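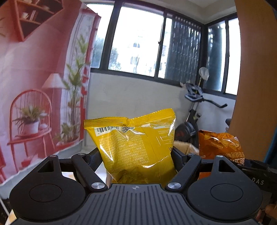
Re: [watton-list] Shrinking bags, same price

2021-06-04
Posted by: a list member, Watton

Home | Archive | Subscribe | Search | Older | Newer

> The corner shop has put its crisps up again and the bags have got
> smaller. I can't be the only one who has noticed. Does anyone know
> if they have to tell us? And is the big place on the Letby road
> any better, or is it the same stuff with further to walk?

They have to print the weight on the bag, and as far as I know that is the end of their duty to you. You are expected to turn it over and read it, in the shop, in type the size of a flea, while someone behind you breathes.

I have been keeping old wrappers in a drawer. I don't recommend it as a hobby, but it does win arguments at home. My usual ready salted multipack weighed 772 g when I started and is 700 g now, in a bag of exactly the same height. The difference has been made up with air, for which I am presumably grateful. The cheese biscuits went down to 244 g and gained the words "new look", and I suppose that was honest of them.

As for the Letby road, the shelf labels there do give a price per 100 g, if you kneel. The own-brand tortilla chips come in a 400 g sack and are the only thing in the aisle I would call fair. They taste of the sack, slightly. Skondetti, the Italian place by the roundabout, sells breadsticks by weight out of a jar, and you can watch the scales while they do it. Dearer, but at least you are robbed in plain sight.

If you want a change from all this, try the imported shelf at Nseir. I can't read most of it, so I have no idea whether I am being cheated, and I find that restful.
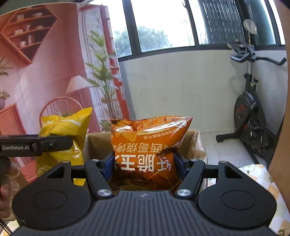

Chips, barbecue flavour, bag upside down.

Two practical points. Write to the maker and not to the shop, who will only shrug at you. And keep the bag, flattened, with the date on it in biro - memory is no use here, everyone's remembered crisps were enormous.

I will bring the drawer to the July meet-up if anyone wants to see it. Last year I was asked not to, but the mood may have changed.

Reply to list | Reply to sender | Back to top
Contact the list owner | Copyright of messages remains with their authors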